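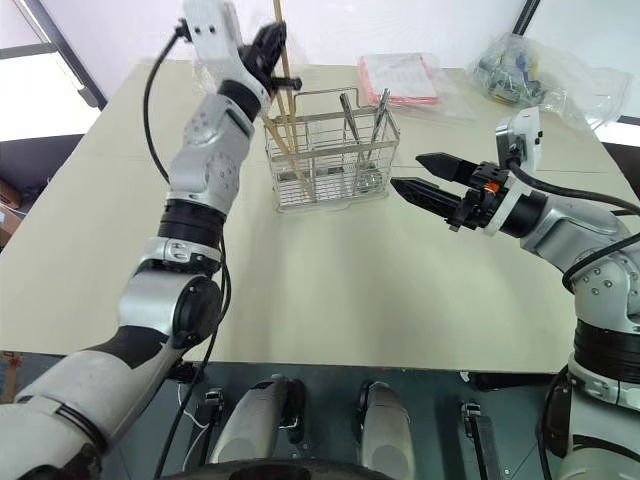 글·민경아

로르니크(Rornik) 철망 수저통, 품번 218

수저통 하나 소개하는데 뭐 그리 할 말이 많냐고 하실 텐데, 저 이거 할 말 많아요! 우리 가게에서 주방 물건 들여올 때 제가 제일 오래 붙잡고 있는 게 늘 수저통이거든요. 냄비는 하루에 한두 번 잡지만 수저통은 밥 먹을 때마다, 설거지할 때마다 손이 가잖아요. 그런데도 다들 제일 대충 고르시더라고요(저도 예전엔 컵에 꽂아 놓고 살았습니다).

은색 철망으로 된 네모난 통이고 위가 트여 있습니다. 몸통은 가는 철사, 테두리에는 그보다 납작한 금속 띠가 둘러 있어요. 저는 이 테두리가 마음에 들어서 골랐어요. 철사만으로 끝난 통은 젓가락을 꽂을 때 끝이 자꾸 걸리는데, 테두리가 납작하면 손에 닿는 느낌부터 다릅니다. 철망 사이로 속이 다 보이니까 작은 숟가락이 밑에 숨어 있어도 금방 찾고요.

안은 칸으로 나뉘어 있어요. 저희 집은 왼쪽 칸에 나무젓가락, 오른쪽에 금속 수저를 꽂습니다. 처음엔 식구들이 아무 데나 꽂더니 한 일주일 지나니까 알아서들 나눠 꽂더라고요. 나무젓가락은 길어서 통 위로 한참 올라오고 비스듬히 기대는데, 저는 그게 오히려 뽑기 편해요. 똑바로 서 있어야 마음이 놓이는 분이라면 좁고 깊은 통을 찾으셔야 할 거예요. 레스타흐(Lestach) 쪽에 그런 모양이 하나 있으니 물어보세요.

손잡이는 뒤쪽에 철사로 높게 서 있습니다. 싱크대 옆에 두고 쓰다가 밥때가 되면 손잡이를 잡고 통째로 식탁에 옮겨요. 손님 오셨을 때 특히 편하고, 저는 여름에 평상에서 국수 먹을 때도 그냥 들고 나갑니다. 옅은 베이지색 상판에 올려 두면 은색이 튀지 않고 얌전해서 굳이 치우지 않아도 되고요.

빈 통 무게는 218그램이에요. 품번하고 숫자가 똑같아서 처음에 제가 잘못 적은 줄 알고 저울에 다시 올려 봤는데 맞습니다. 가벼운 편이니까 긴 조리 도구를 한쪽에만 몰아 꽂지는 마세요. 국자나 뒤집개까지 같이 두실 거면 토카르츠(Tokarz) 도구통이 낫습니다. 저도 국자는 거기에 따로 꽂아요.

씻는 건 간단해요. 부드러운 솔에 주방 세제 묻혀서 칸막이 모서리만 신경 써서 문지르고, 헹군 다음 엎어 두면 끝이에요. 철 수세미는 쓰지 마시고요. 나무젓가락은 행주로 한 번 훔쳐서 꽂으시면 좋아요. 아, 그리고 통 밑에 접시 하나 받쳐 두시는 분들 계신데 접시에 물이 고이면 그날그날 비워 주세요. 이거 깜빡하고 물때 생겼다고 전화 주시는 분이 꼭 있어요.

자주 물으시는 것 몇 가지만 더 적을게요. 칸막이는 따로 안 팝니다. 수저는 같이 안 드려요, 통만입니다! 색은 은색 한 가지고 흰색은 푸스트베르크(Pustberg) 본점에도 없대요. 제가 두 번이나 물어봤습니다. 선물 포장은 되는데 손잡이 때문에 상자가 좀 커져요. 보자기로 싸 드리면 모양이 더 예쁘니까 주문하실 때 "보자기"라고만 적어 주세요.

배송비는 2000원이고, 한 번에 2개 이상 사시면 안 받습니다. 받아 보시고 철사가 휘었거나 테두리가 들떴으면 쓰지 마시고 바로 연락 주세요, 바꿔 드릴게요. 지금 있는 물량이 나가면 다음 입고는 7월입니다. 급하신 분은 주문 전에 재고부터 물어보시는 게 좋아요. 전화가 안 되면 제가 창고에 있는 거니까 조금 있다 다시 걸어 주시고요.

최종 수정일: 2000년 5월 14일
문의: 푸스트베르크 주방용품, 내선 1553 | 저작권 © 푸스트베르크 | 맨 위로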